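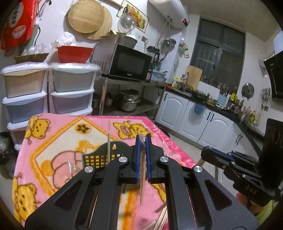 4.2 Wood sticks and small goods

Figure 3. Wooden skewers and loose sticks on a printed fleece blanket.

Skewers were the hardest line to track. Most stalls in Orkmont buy them loose from Urner, in lots of 3000, and keep no reciepts. Simões and Siriwan visited 2 sellers in September and got 2 very different prices for the same lot – one cash, one on credit.

Breakage not counted. Neither seller would guess at it. Birch costs more than bamboo but splits less, so the gap over a season is smaller than the price list suggests (Table 2). Food stalls reorder weekly, craft stalls when they run out. We treat the two groups seperately from here on.

Credit terms: see 4.3.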